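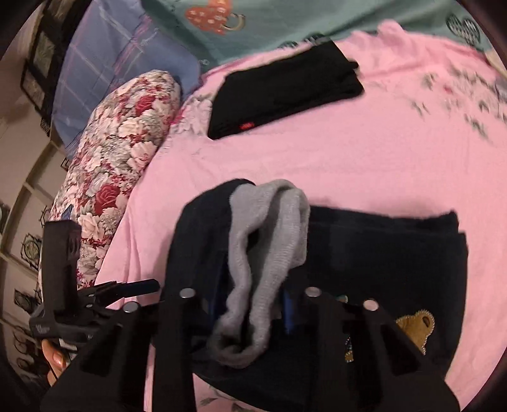 Car companies love to invite people out to a proving ground in April, when the weather can do anything at all, and Frota was no exception this year. The invitation said two days of driving and a look at what the company has planned for its family wagon, the Trallix, and it said to pack light. I am not good at packing light. The night before a trip, I stand over my laundry wondering how many sweaters a person needs to ride around in somebody else's car. I took too many, of course, and was glad of it, as the wind up on the test hill was fierce.

The first morning was all talk, though it was good talk, with decent coffee and those little cinnamon rolls that vanish if you stop to shake hands. Frota's engineers wanted us to know about Clusari, their new driver assistance system, which watches the lane and the traffic ahead and keeps the car a polite distance from both. I've tried a good many of these over the years and most of them drive like a nervous uncle. Clusari is calmer. It eases off early when a truck starts drifting over, and it lets you nudge the wheel without sulking and shutting itself down. 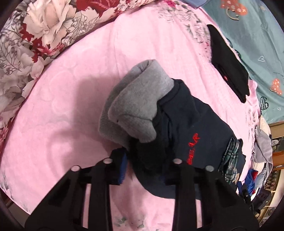

After lunch they handed us the keys and a printed route, and off we went in pairs. The Trallix now comes as a plug-in hybrid, and the company says a full tank and a full charge together are good for up to 646 miles. I can't vouch for that, because my driving partner and I stopped for pie. What I can tell you is that the back seat finally folds flat (hooray!), and that the cargo floor sits low enough that you can slide a cooler in without grunting.

The second day belonged to the Cavus, a small electric van that Frota hopes will win over florists, bakers and the sort of family that camps every weekend. It will carry 1038 pounds, and there's a power outlet by the side door that will run a kettle. I liked the van more than I expected to, even if the mirrors whistle a bit on the highway. One of the engineers told me they know about the whistle and are working on it.

Prices for both will be announced this fall. The Clusari package adds $2,273 to the Trallix and will be offered on the Cavus a year later.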